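TV & Serial Story, session 2 handout
Spin-offs, shared worlds, and what carries over
Instructor: Ivan Kuzmenko

Notes typed up fast, fix your own copies where needed. Reading packet is the same one as last time, second half.

Where we got to

Last session = the single series as a closed thing. Pilot, engine, season arc, finale. This time: what happens when the closed thing gets opened up again. Sequel series, prequel, side-story, the movie that comes after the show, the show that comes after the movie.

Running case is Vovolgate, space western, three seasons plus the spin-off Grorley. If you haven't seen the pilot of each, see them before the discussion section. Only the pilots. Do not binge and then tell me you had no time for the response paper.

Terms

Parent show: the one that existed first on screen. Not first in story time. Grorley is set before Vovolgate, Vovolgate is still the parent.

Backdoor pilot: an episode of the parent that is secretly a test run for something else. Regular cast pushed to the side, guests get the good scenes. Viewers usually smell it.

Carry-over: anything the new show gets for free. Place, tone, a villain, a tune, a kind of joke.

Debt: anything the new show now owes. If a character is alive in the parent she can't die in the prequel. Audience knows this, writers know they know.

Handoff: the scene where the parent gives its blessing. Often a doorway, a ship leaving, a coat or a weapon passed across. Watch for it, it's nearly always there and nearly always too long.

Retcon: you all know this one. For the paper I want it used narrowly. New information that changes what an old scene MEANT, with the old scene left standing. If the old scene is just ignored, call it a continuity break.

Vovolgate pilot, beat by beat (short version)

Cold open, the freighter. No dialog for a long stretch. Holovko (pilot, smuggler, bad knee) is sorting cargo. We learn the knee, the temper, the debt to the port boss, all before anybody speaks. Good model for your own scripts.

Act one, the port. Crowded set, lots of extras, lots of stuff hanging from ceilings. Job offer.

Act two, the job goes wrong. Passenger turns out to be a kid with a claim on the mine.

Act three, Holovko could leave and doesn't. Engine of the show is set: every week a reason to leave, every week a reason not to.

Tag, the port boss gets a message. Pure hook. Doesn't pay off until season two and some of you felt cheated by that, bring it up in section.

Grorley pilot

Same port, years earlier. Half the extras. Port boss is now the lead, young, broke, kind of likable. So the villain of the parent is the hero here and the whole thing runs on dramatic irony. Every favor she does, we know the bill is coming.

Problem: the writers get nervous in act two and give her a villain speech too early. Compare with the loading dock scene just before, same information, no speech, twice as good. Thats the whole argument for trusting carry-over.

Watch the props too. The shop in act one is dressed with household plastic, tubs and bins and baskets, sprayed or left as is, and shot low so you read it as machinery. Cheap and it works. Parent show did the same in season one and then got money and stopped, and I think it looked worse afterward.
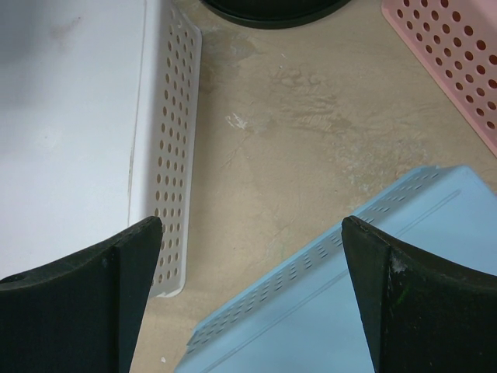

Large white plastic basket.

Money and scheduling, quickly

A spin-off gets ordered for reasons that aren't story reasons. Sets already standing. Costumes in the store. A name people recognize on a menu screen. Onis (the streaming service in the packet's case file) asked for Grorley while season three was still being written, and you can see season three start bending to make room. Two characters leave for a place we never heard of. Guess where the spin-off goes in its fourth episode.

Also the release pattern. Parent was weekly. Grorley dropped all at once. Different kind of cliffhanger. Weekly has to hold you for seven days, a drop only has to hold you for the length of the credits. Look at the last minute of any Grorley episode, they hardly bother with an image, just a cut on a line.

Announcement culture: logo first, cast second, script sometimes a distant third. A title card with no show behind it is still doing a job. Whose job? Discuss.

Fans

Don't treat "the fans" as one person. At least these in the packet interviews:
- people who came for Holovko and want more Holovko
- people who came for the world and would take any corner of it
- people who quit in season two and are back for the prequel
- people who only saw Grorley and find the parent slow

The last group is the interesting one for us. For them the prequel really is first, and the irony is gone. Does the pilot still stand up? My view yes until the speech, then no. You can disagree with me, it won't hurt your grade.

Response paper

Length 1323 words max. Odd number, yes, it's where the old form cut off and I kept it. Title and sources don't count.

Pick ONE:
Track a single piece of carry-over through both pilots. One object, one place, one phrase. Where does it gain, where does it go flat.
Find a retcon (narrow sense, see above) in any screen series not on our list. Old scene, new information, changed meaning. Set the scenes side by side.
Write the handoff scene Grorley never had. Two pages of script plus one page on why you built it like that.

No plot summary past the first paragraph. I've seen them, the reader's seen them.
Quote dialog exactly. Time stamps in brackets.
Actors' names in brackets on first mention, after that character names only.
Late papers lose marks after 72 hours, before that just email me.

For next session

Packet to the end of section 11. Skim the ratings part, read the writers' room part properly, there's a bit on outlining a season backward from the last shot that we'll try in pairs. Bring paper. Laptops are fine but the exercise goes quicker by hand.

Script people: bring your cold open, printed, no dialog on the first page. If you can't do it without dialog bring what you have and we'll cut it together.

Screening of the Vovolgate season two opener is at 6 pm in the small room, same as before. Doors shut when it starts.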